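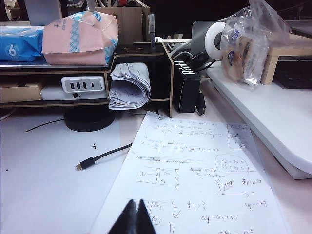 Going back to study at 40, handwritten notes or typed?

Forum: Mature Age Students
Started May 22, 2021

durnitz
I start an engineering bridging course through Civbridge in a fortnight. Last time I sat an exam I was in high school. Do people still write notes by hand? I type faster but I remember very little of what I type.

la_edora
By hand for anything with equations or diagrams. Typing a heat engine cycle is slow and you lose the thread of the lecture. I type up essays and nothing else.

tram_stop_9
Disagree. I had 300 pages of handwriting by the end of first year and couldn't find anything in it. Typed notes are searchable. You get used to the equation editor after a month.

la_edora
You can number the pages and keep an index at the front. Takes five minutes a week.

tram_stop_9
If you do it. I never did.

gumleaf
I used pencil for working and pen for anything I had to memorise. Loose sheets, then a binder at the end of each topic. Don't buy the 600 page notebook, it's too heavy to carry.

durnitz
Thanks. Is a tablet worth it? The one I looked at was $710 without the stylus.

gumleaf
Not for a bridging course. Wait until you know you're going on to the degree.

tram_stop_9
I'd get the tablet. Handwriting and search in one. Second-hand is fine.

parkside
Whichever you pick, redo the problem sheets without looking at your notes. I rewrote mine in neat colours for the whole of May and still failed the mid-semester test.

durnitz
Fair point. I'll start on paper and see how the first topic goes.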